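February 23, 2026

Second full shift on the Plirnoris line with the new cell planning software. Since August the bench staff at Tostcombe have gone from setting grips by hand to checking what Celo proposes in simulation. Ran 2 batches this morning, 500 trials each. Reject sheets go to the bench by noon; they used to come back the next day.

The job titles have not changed but the work has. Less lifting, more sitting, more reading of logs. My shoulder is better and my eyes are worse. The Manalastas contract asks for 100 signed reviews per shift, and the signing is still ours.

Simulated kitchen counter and gripper in both views, arm in the first:

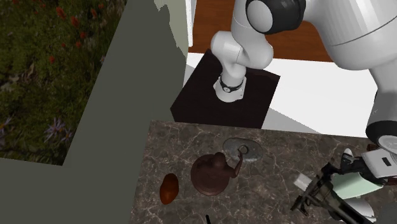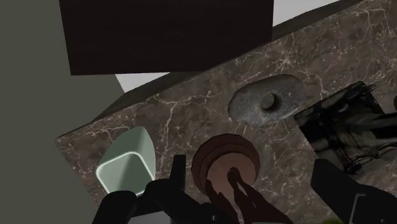

Asked again for a second monitor. Overtime is down to nothing, so the pay question will have to be raised before the rota is fixed. Log backup set for tonight.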